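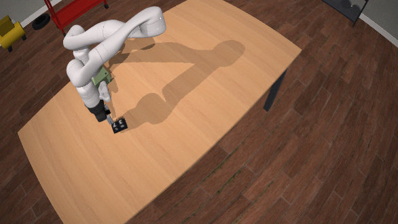

Most of the code Lovely Dela Peña writes never touches a real robot. She works on the planner at Grotine, a small software company with an office on Villanueva Street, and her arm lives in a simulator called Stistance.

The planner is named Prolix. Its job is to get a gripper from wherever it is to a small object on a table without hitting anything on the way. Each request goes out as a set of candidate paths, and Prolix throws away the ones that fold the arm into itself or pass too close to the table. It has 40 milliseconds to pick from what is left.
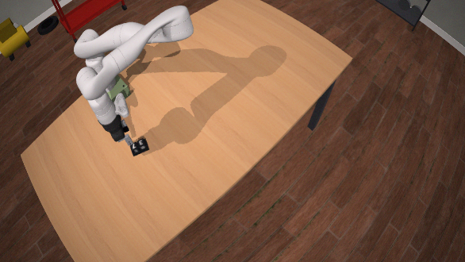

The last part of the move causes the most trouble. A path can look fine until the fingers are close to the block, and then the wrist has to turn and the whole plan is thrown out. Dela Peña's fix was to plan backward from the grasp. Failed plans dropped from 700 to 10 in a nightly run of 2,000.

Her colleague Stuart Bellamy handles perception. He renders the same table from several angles and checks that the pose estimate agrees in all of them – it often doesn't when the arm's shadow falls near the target. 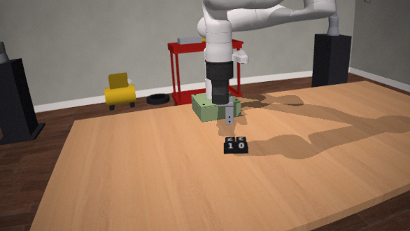 The simulated arm and its target block, with the number 10 on the front.

Bellamy plans to start varying the lighting in February.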